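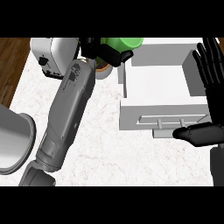
A morning at the Kundell open day

2022-11-03

Kundell makes kitchen worktops on the far side of the ring road, between a tyre place and a shop that sells only blinds. Once a year it lets the public in. I have been putting off choosing a worktop since August, so I took the bus out there with a tape measure in my pocket, as if someone might ask to see it.

You sign in at a desk, get a hi-vis waistcoat in the one size they stock, and wait by the coffee urn until your group is called. Mine had 13 people in it, including a couple who had brought a cupboard door in a pillowcase to match colours against. They held it up to everything, including the fire exit.

Our guide was Liliana De Luca, who used to cut stone and now mostly answers emails from people who have put a hot pan on it. She took us first to the yard, where the slabs stand upright in racks like very heavy record sleeves. A full slab of the thicker marble weighs 459 kilos, she told us, and the group moved back a step without discussing it.

The cutting hall was louder than I'd hoped and wetter than my shoes had hoped. The saw runs under a constant spray, and the water goes off through channels in the floor to a settling tank, which we were also shown. I can report that it is a tank of grey water. A man called Baltasar Palma was very proud of it and stayed behind to tell two of us about the filter press. I now know more about filter presses than about my own pension.

Polishing came next. They go over each piece with finer and finer pads, and the last stage is done by hand along the front edge. Fumiko Murakami has been doing edges there for years and let us run a thumb along a finished one and then along one she'd rejected. I couldn't tell them apart. She took the second one off me rather quickly.

The talk upstairs was called Living With Marble and should have been called Lemons. Lemons, vinegar, red wine, tomato, most bathroom sprays: all of them will mark it. Somebody asked what you could safely put on it. Bread, said Liliana, after some thought.

Lunch was a cheese roll from the Piser van in the car park and cost more than the bus. Entry is free, parking is free, and the showroom offcuts start at 139 for a piece big enough to roll pastry on. I don't make pastry. I carried mine home on my knees, and the tape measure never left my pocket.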